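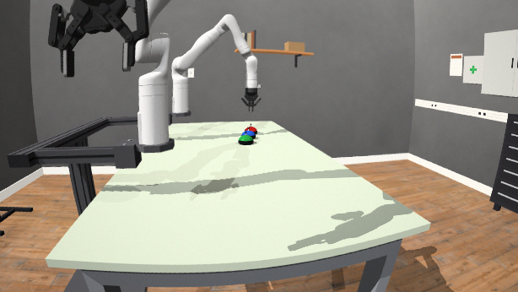
Melahat Kılıçarslan desconfia de relatórios que cabem numa página. O que a Coman enviou em junho cabia em meia. Dizia que o controlador Flundik tinha sofrido «um desvio pontual» durante um ensaio simulado e que o assunto estava resolvido.

«Pontual é uma palavra muito cómoda», comenta. «Em 432 ensaios, o segundo braço desceu fora de tempo em 60. Eu chamo a isso um defeito.»

A tarefa parece inofensiva: dois braços brancos na mesma mesa e três cúpulas pequenas, uma verde, uma azul e uma vermelha, ao fundo. O braço mais afastado devia esperar por cima delas até receber autorização. Segundo os registos, a ordem de paragem chegava com 800 milissegundos de atraso e o sistema dava-a como cumprida logo no envio.

Barry Bramwell, que assina o programa, defende-se: «Foi em simulação, ninguém se magoou.» Melahat encolhe os ombros. «O mesmo código estava previsto para a célula de Trevarstead. Lá há gente a passar.»
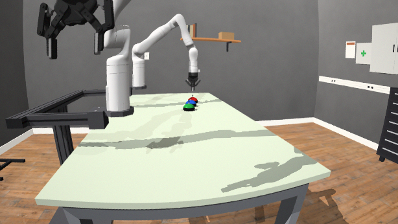 ## «Corrigido» por quem?

A versão nova passou em 1009 ensaios seguidos, garante Bramwell. Pergunto a Melahat se isso a convence.

«Quem escolheu os ensaios foi quem escreveu a correção. Pedi os registos em bruto e mandaram-me um gráfico.»

Enquanto não os receber, não assina a transferência para os braços reais. Bramwell diz que os envia até ao fim do mês.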